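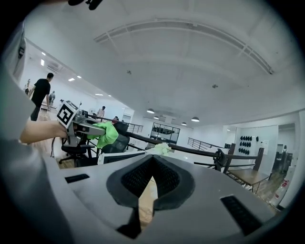
One member from the Numar side wants it noted before anything else that the water bill went up again and no one on that side was told why. Noted. Chair said it goes under item 2.

Home | Minutes | Bylaws | Garden Rules | Plot Map | Contact

ELDEN STREET COMMUNITY GARDEN
Minutes, May meeting, Tuesday, 7 pm, back room

Present: 23 plot holders, quorum ok. Apologies from 3.
Total plots 26, all taken.

1. Last minutes
Read, one fix (the hose was 50 ft not 15). Approved.

2. Water
Bill came in at $497 for the quarter. Higher than last spring. Two theories: drip line on the Numar side left running overnight, or the meter itself. Long talk. Someone shut all the taps one evening and the dial was still creeping, so maybe a leak between the meter and the first standpipe. Agreed to get Kirow Plumbing out for a look before we pay for any digging. If it's their side of the meter the city should fix it, chair to call and ask.
Timer on the drip line: yes, buy one. Passed, 2 against.
Hand watering only before 9 am or after 6 pm starting June. Passed.

3. Compost
Bays 1 and 2 full, bay 3 half. Too much grass not enough brown stuff. Please please no more citrus and no cooked food, there was a whole lasagna in there. Rats not seen but droppings by the fence.
Leaves: Yalçınkaya Nursery will let us have bagged leaves free if we pick up. Needs a truck. Offer of a truck from plot 11, Saturday morning.
Lid for bay 1 still missing, has anybody got it.

4. Seedling table
Went well. Tomatoes gone in the first hour, peppers slow. Left over squash to go by the gate, help yourself. Plant labels washed off, so some people have mystery tomatoes. Use pencil next year or the wax marker.

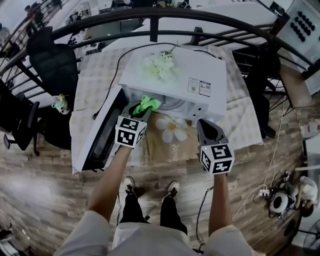

Could the table go on a Sunday next time, a voice from the back asked, as Saturday clashes with the school fair and half the families miss it. General agreement. Will look at dates in the fall, no vote.

5. Paths and edges
Wood chips down on the main path, thanks to all who shoveled. Side path by plots 14-17 still mud. Second load of chips wanted, tree crew will drop for free but they wont say when. Whoever is there when it comes, have it tipped on the tarp and NOT across the gate like last time.
Plot edges: two plots growing mint straight in the ground and its coming up next door. Rule is mint in pots. Letters to go out, friendly ones.

6. Shed
Padlock sticks. New one, same code. Wheelbarrow tire flat again, tube is shot, get a solid one. Loppers need sharpening. Please hang tools up.

7. Empty and neglected plots
None empty. Plot 8 not touched since March, first notice sent, second goes out end of month. Waiting list is long so we do have to stick to this. One person felt four weeks is too short if somebody's sick. Agreed: anybody can ask for a pause, just tell us.

8. Any other business
- Bees. Swarm in the plum tree, gone by the next day.
- Bench slat broken, being fixed.
- Can we have a kids bed? Come back with a plan and a spot for it.
- Gate left open twice this month. Shut the gate.

Closed 8:40. Next meeting June, same room, same time. Bring a chair if you can, we were short.

Elden Street Community Garden | Contact the secretary | Copyright Elden Street Community Garden | Back to top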